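Sturkemwood Toy Library
Minutes of the general meeting held 15/09/2025 in the front room, Chowdhury Hall

Chair: Kasun Cassim
Apologies: as per the sign-in book

1. Previous minutes
Accepted without changes. The gate latch was carried over again.

2. Money
Balance after the Olletti invoice is $1206. It was agreed to keep $900 aside for rent and insurance. The Zokex account will be closed once the last refund comes through.

3. Small animal sets
Kasun reported that the farm and zoo animals are coming back mixed together, and that checking them in takes longer than any other item on the shelves. Some families have asked for one mixed set they can borrow whole. Others want the farm animals kept separate for younger kids.

After discussion it was agreed that the horses, tigers and other small figurines will go out together as one set, in a shallow blue plastic tub. The old drawstring bags will be retired — several have lost their cords, and it is hard to see what is at the bottom. 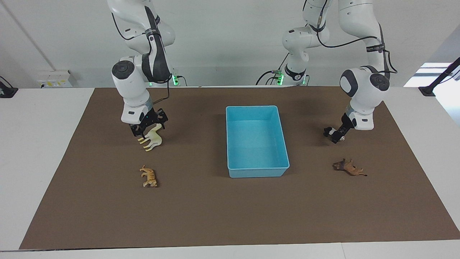

Tubs will be labelled on the short end so the label can be read on the shelf. Returns are to be tipped out on the brown mat and checked against the card before anything goes back in the tub. Chewed or split animals go in the repair box with a note of the set number.

A member asked whether lids were needed. Left until February, when we will know how the tubs are stacking.

Loan period for animal sets stays at 2 weeks. Missing pieces to be written on the card and not charged for unless the whole set is lost.

4. Shelving
The bottom shelf near the heater is to be cleared for puzzles. Dress-ups will move to the hallway cupboard. Kasun to measure it.

5. Flyers
Print run of 1000 approved, same colours as last time. Opening hours need correcting before it goes to the printer.

6. Other business
Hall key — spare still not returned. Kasun to follow up.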